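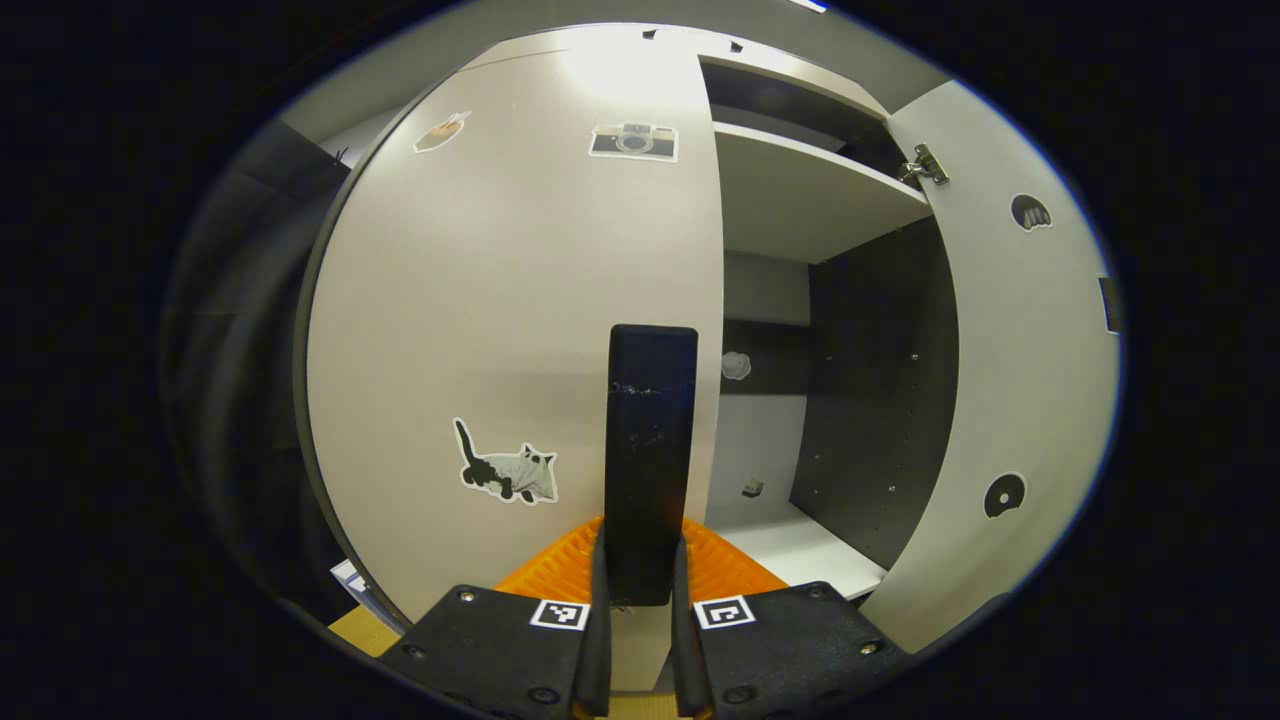 Cabinet maker Hollari to close Messina showroom in January

Search this site Enter keywords Go

21st December

Kitchen and storage furniture company Hollari will close its showroom in Messina at the end of January and move sales to its warehouse on the edge of town, the company said in a notice to customers.

The showroom has been open for 12 years. Hollari said the lease had come up for renewal and the new rent was more than the store could carry. Some 34 people work there. Most have been offered jobs at the warehouse, and talks with the rest are still going on.

Orders already placed will be delivered as planned. The company listed 246 open orders in the notice, most of them for fitted kitchens, and said customers would get a call to confirm their delivery dates – those with installation booked for January do not need to do anything.

Display cabinets will be sold off at reduced prices until the doors close. Buyers have to arrange their own transport, and sale items cannot be returned.

Gift cards can be used at the warehouse or by phone. Warranty claims will be handled by Divura, the repair firm that already looks after hinges and drawer runners for Hollari.

The building's owner, Nustura, has not named a new tenant. The parking lot behind the showroom will stay open to shoppers in the meantime.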